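How Does a Spring Work?

Push down on a mattress and it pushes back. Click a pen and the button pops up again. Both of these have springs inside, and springs all do the same job. They store energy when you bend, squash or stretch them, and they give it back when you let go.

What is a spring?

A spring is something that changes shape when you push or pull it and then returns to the shape it had before. The word for this is elastic. A rubber band is elastic. Wet clay is not – if you press your thumb into it, the dent stays there.

Many springs are made of steel. Steel may not seem bendy, but a thin piece of it can bend a little and come back without breaking. Wind a long wire into a coil and each part of the wire only has to twist a tiny bit for the whole coil to move a long way.

Different kinds of springs

A compression spring gets shorter when you push on it. The spring in a click pen is this kind.

An extension spring gets longer when you pull it. You may find some holding up the mat of a trampoline.

A torsion spring works by twisting. A clothespin often has one in the middle. When you pinch the ends, the coil winds tighter. When you let go, it unwinds and the clothespin snaps shut.

A flat spring has no coil. It is a strip that bends. Some hair clips have a thin curved strip of metal that works this way, and others have a small coil at the hinge.

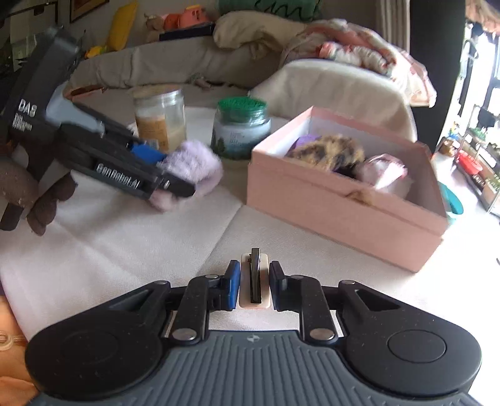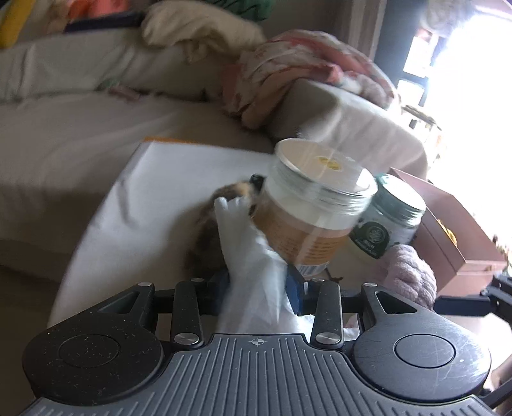 Stretching by the rules

More than 300 years ago, a scientist named Robert Hooke noticed something useful about springs. If you hang a weight on a spring, it stretches. If you hang twice as much weight, it stretches twice as far. This is called Hooke's law, and it is the reason a spring can be used in a scale. The scale in a grocery store may have a spring inside that moves a needle to show how heavy your apples are.

The rule only works up to a point. Pull a spring too hard and it will not go all the way back. Engineers call this point the elastic limit. A toy spring that has been pulled across a room too many times has gone past it, and there is no easy way to fix it.

Try it yourself

You will need a rubber band, a paper cup, some string, a ruler and 19 pennies. Ask an adult to help you poke 2 holes near the rim of the cup. Tie the string through the holes to make a handle, and hang the cup from the rubber band on a doorknob. Measure the rubber band. Add three pennies and measure again. Keep adding pennies, and write down the length each time.

Rubber does not follow Hooke's law as neatly as steel does, so your numbers may not go up evenly.

Words to know

Coil: a wire wound around and around in loops
Elastic: able to return to its first shape
Hinge: a joint that lets two parts swing open and closed

Written by Tipene Doolan. Updated November 1, 2024.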